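Home Posts House Garden Archive Contact

Getting the back room ready again

My brother-in-law Alaric Pettigrew stayed with us for most of January while he did a job over in Sutter, and after he left I put off the back room for longer than I should have. It has beige carpet, a nightstand, and the blue-gray sofa we bought when we moved to Brumotholm. I paid $600 for the sofa and have never regretted it. The carpet came with the house and I regret it most weeks.

I finally got to the room one afternoon after lunch. What I do first in any room is the floor. I used to start with the bedding and the surfaces, and then I would be stepping over wrappers the whole time with my arms full of sheets. So now it's trash first, then fabric, then dusting, then the vacuum.

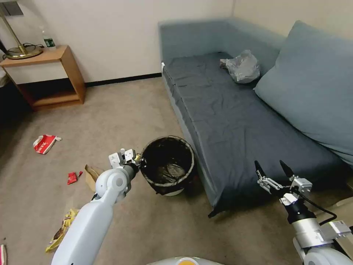
The can up against the corner of the sofa, liner folded over the rim.

The can lives somewhere else in the house, but for a job like this I bring it into the middle of things and put it right by the sofa. I fold the liner well down over the outside. If you leave it short it slides in the first time you drop something with any weight, and then you are fishing around in there for the edge of the bag. We buy the Pladier liners, 200 to a box, and a box lasts us a very long time. They are thin. For a bedroom that doesn't matter.

The dark gray sheet on the sofa is a fitted one. It wrinkles no matter what I do and it hangs down a little in front, but it comes off in one pull and goes in the wash, and the upholstery underneath has stayed in good shape because of it. I have looked at real sofa covers. The one I liked was a Miridex, and it was $236 before shipping, so the sheet stays.

The long light blue cushion goes along the back. It's soft enough that people use it as a pillow, and I wash its cover when I wash the sheet. Plastic bags are the other thing I look for on the sofa. They get pushed up by the cushion and you don't notice them until you sit down. I keep the good ones under the kitchen sink and throw out the rest.

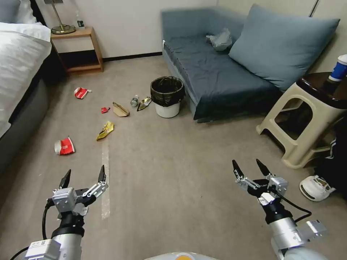
Cups, wrappers and a water bottle on the carpet.

Paper cups are the worst for this carpet. Even one that looks finished can have a little soda in the bottom, so I pick those up by the rim and keep them level on the way to the can. Snack wrappers I turn in on themselves to keep the crumbs from going everywhere. Plastic bottles go in the recycling in the garage, so I set those by the door and take them out at the end with any clean paper or cardboard.

After that it was the sheet and the cushion cover into the machine, a damp cloth over the nightstand including the lower shelf, and the vacuum. I go over the carpet twice, once in each direction. The strip in front of the sofa gets a third pass.

I was done by 3. The window in there still sticks and I need to look at the track before it gets warm. Alaric thinks he may be back in the spring if the Sutter job runs over, so I also want to find a second lamp before then.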